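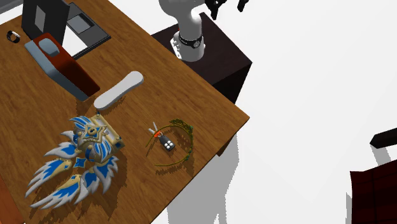
About Skutley

Skutley regrinds and reconditions circular saw blades, planer knives and router tooling for cabinet shops, sawmills and millwork plants. Work is done at a single shop on Kasprzak Road. Customers send tooling in by carrier or leave it at the dock counter.

The company was started by two machinists from a flooring mill that closed its in-house sharpening room. The first machine was a manual face grinder bought at the mill auction. It is still used for odd tooth forms that do not justify a program on the CNC machines.

What we service

Carbide-tipped saw blades are accepted up to 275 teeth and in all common grinds: alternate top bevel, triple chip, flat top and combination. Each blade is cleaned in an alkaline bath, inspected for cracked plates and missing tips, then ground on the face and top. Side clearance is ground only when the customer asks for it or when new tips have been brazed. Plates are checked for flatness and leveled by hand hammer where needed. We do not weld cracked plates. A cracked plate is tagged and returned unsharpened at no charge.

Planer and jointer knives are ground wet, in matched sets. Knives from one cutterhead should be banded together when they are shipped. If a set arrives mixed, we match by measured width and note this on the work order. Back bevels are available for figured hardwood and need to be requested by angle.

Router bits and insert tooling are handled in a separate area. Solid carbide spirals are resharpened on the end and flute, and the new cutting diameter is written on the sleeve. Operators should enter that diameter at the control before the bit goes back into service. Insert knives for profile heads are cut from customer drawings or from a wood sample at least 2 inches long.

How an order moves

Tooling received before 2 p.m. is logged the same day. Every piece gets an etched number that stays with it for life, so the grinding history can be looked up by the shop that owns it. The history lists material removed at each service, tips replaced, and any note from the inspector. A blade with too little carbide left for another grind is marked "last service" before it leaves.

Standard orders ship on Friday. Rush orders are accepted for blades and straight knives only. Profile work and re-tipping follow the quoted date.

Coolant and grinding swarf are kept separate by machine. Carbide sludge is pressed, drummed and sent for tungsten and cobalt recovery. Customers may return worn-out tooling with any order, and scrap carbide is credited by weight on the next invoice.

Plivora order records

Work orders, grinding histories and invoices are kept in Plivora, our customer record system. Accounts with 50 or more numbered pieces can download their full tool list as a spreadsheet. Smaller accounts can get the same list by calling the counter. Login requests are handled during business hours.

Susell pickup route

The Susell route is a truck pickup for shops in the valley. Tooling should be in a closed crate or blade carrier with the account number on the outside. Loose blades are not accepted on the truck. Drivers do not take verbal instructions on grinding; write them on the crate card. The route does not run during the first week of August, when the shop is closed for machine maintenance. Walk-in and carrier shipments are held unopened until the following week.

Management

Constanza Iturra is the general manager and is responsible for quoting, quality claims and hiring. She joined as a knife grinder and ran the brazing bench before moving to the office. Claims should include the etched number, the material being cut, the spindle speed and the feed rate. Please leave pitch on the blade when returning it under a claim, as the buildup pattern is part of the inspection.

Applications for grinder and bench positions are accepted at the counter at any time. Prior sharpening experience is not required. Applicants should be able to read a micrometer and a basic part drawing.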